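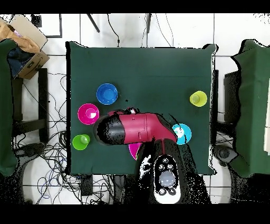

Workshop group, February minutes

We got going at 6 once the kettle had boiled, and the last minutes were agreed without changes (thank you all for reading them this time!).

Arm build. Žydrūnas Jankauskaitė took us through the table-clearing work with the bowls, cups and plate – a long and happy talk, and I have surely missed bits of it. The green cloth stays on the table for now. We agreed to try the bowls first and leave the plate till later, as it lies so flat. Žydrūnas will write up the reach settings for the shared folder.

Cables. A good deal of talk about the floor. Agreed to tie them up before the next session.

Money. The Edilis order came to 448 and was approved. The Cenard quote of 600 was held over till we have a second price.

Next meeting in March, same time, and do bring a mug.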